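Re: [gripper-bench] Prolex fingers vs. the Lilska ones

On March 19, 41 minutes past midnight, someone wrote:
> We ran the Lilska set for 500 cycles and I don't see what the
> Prolex buys you except a bigger invoice. Has anyone tried both
> on something soft? Foam, paper, anything that isn't a steel peg.
> Also, does your wrist camera see the fingertips or just the knuckles?

Both, yes. We put them on the same arm with the same Majali controller, and changed nothing but the fingers and, by the end, my opinion of the mounting screws.

Soft stuff is where they part ways. The Lilska pads close like a car door. At 70 percent force they left a waist in every foam cube we own. The Prolex links give a little and the contact strips lie along the sides of the part, so you can run it lower and still lift. I got 19 clean picks in a row on the yellow block before I got bored and started changing things, which I do not recommend. 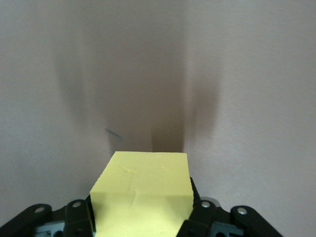
Posted by: bench2 at Hummont
List: gripper-bench | Reply to list | Reply to sender

As for the camera, you get knuckles and most of the tips. The black contact pieces show up fine against yellow. Against a black part, good luck. The creases and the dent in the block show too, and I can't tell you which finger set gets the credit, as it has served under both.

Before you order anything, check the cable exit on the Prolex. Ours fouls the wrist at full rotation and the manual's advice is to avoid full rotation.

I can send the force logs if you want them. The column headings are mostly guesses.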